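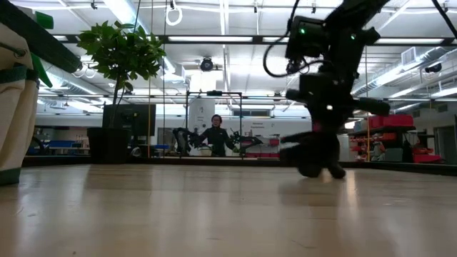
*La zona del fondo: suelo de madera clara y la planta en su maceta negra cuadrada.*

# Suelo de madera clara con mucho brillo: ¿cómo lo cuido sin estropearlo? ¿Y la planta puede quedarse ahí?

**Biljana Janevski** · 2/9/23

¡Hola a todos! Llevo meses leyendo esta comunidad y por fin me animo a escribir. En junio nos mudamos al local nuevo y estoy encantadísima con el suelo: madera clara, tono cálido, la veta muy finita, y un brillo que refleja todas las luces del techo. Cuando entré por primera vez me quedé parada en la puerta como una boba.

Ahora bien, quiero que siga así y tengo varias dudas (perdonad que las junte todas, soy de las que preguntan en bloque):

- La dueña anterior me dejó una botella de limpiador Trornow a medias y me dijo «con esto, siempre». La etiqueta está medio borrada. He mirado en la tienda y también venden el Nonance, que cuesta casi lo mismo. ¿Alguien ha usado alguno de los dos sobre un acabado tan brillante?
- Al fondo tengo la planta, con tronco delgado y una copa de hojas verdes y lustrosas preciosa, en una maceta negra cuadrada. Me da miedo que el agua del riego acabe manchando. ¿Le pongo un plato debajo, la subo a algo, la dejo en paz?
- Con tanto reflejo se me ve cada pasada de la mopa. ¿Es cosa mía, del producto o del suelo?

El local tiene 40 metros cuadrados, así que tampoco es una paliza limpiarlo a mano si hace falta. ¡Mil gracias por adelantado, de verdad, qué ilusión tener por fin un suelo que cuidar!

---

**Anneli Toivonen**

¡Qué suelo tan bonito, Biljana! Yo tengo uno parecido en el estudio desde hace cuatro años y sigo mirándolo con cariño cada mañana, así que te cuento lo que me funciona a mí.

Lo primero, las marcas de la mopa. Casi siempre son exceso de producto. Yo echaba el tapón entero «para que oliera a limpio» y aquello parecía la pista de un caracol. Ahora pongo 20 ml en un cubo lleno de agua tibia, escurro la mopa de microfibra hasta que no gotea nada y paso siempre en el sentido de la veta, desde la pared del fondo hacia la puerta. Si después queda algún velo, le doy con otra mopa seca y listo. ¡La diferencia es enorme!

Antes de fregar, aspira con el cepillo blando. La arenilla de los zapatos raya muchísimo más que cualquier limpiador, y en un acabado brillante se nota enseguida cuando le da la luz de lado.

Sobre los productos: el Trornow lo he usado y bien, pero con una botella que no se puede leer yo no me la jugaría. Compra una nueva, o la que prefieras, y comprueba que ponga que sirve para madera barnizada. Haz la prueba en una esquina que no se vea y espera al día siguiente. El Nonance no lo conozco.

Y la planta, ¡ni se te ocurra quitarla, con lo bien que queda! Mira si la maceta negra es solo un cubremacetas. Si lo es, saca la planta para regarla en el fregadero, deja que escurra bien y vuelve a colocarla. Si tiene agujero, plato con borde alto y unos fieltros debajo del plato para que circule el aire. Levántala de vez en cuando y toca con la mano por debajo: si notas humedad, sécalo en el momento. Ah, y pasa un paño húmedo por las hojas, que con esas luces van a lucir una barbaridad.

---

**manitas346**

Vinagre y agua, lo de toda la vida. Yo lo hago desde siempre y ningún problema. Lo de los fieltros también en las sillas.

> **Anneli Toivonen:** Con el vinagre yo tendría cuidado, en mi suelo me dejó una zona mate junto a la ventana y tuve que llamar al barnizador. De acuerdo con los fieltros en las sillas, ¡cámbialos en cuanto se aplasten!

---

**Vultham**

Llego desde el hilo de barnices. Pregúntale a la dueña anterior qué acabado lleva, porque si es aceite con cera encima el mantenimiento cambia por completo y los limpiadores para barniz no te sirven. En la tienda Hodžić me dieron un cuadernillo de mantenimiento bastante claro, con una página para cada acabado. De lo demás, lo que dice Anneli.

---

**Biljana Janevski**

¡Sois un encanto! Acabo de escribir a la dueña y me confirma que es barniz brillante. La maceta es cubremacetas, así que esta tarde la planta se va de excursión al fregadero. Mañana pruebo lo de los 20 ml, que yo estaba echando el chorro a ojo y con mucha alegría. Os cuento cómo queda.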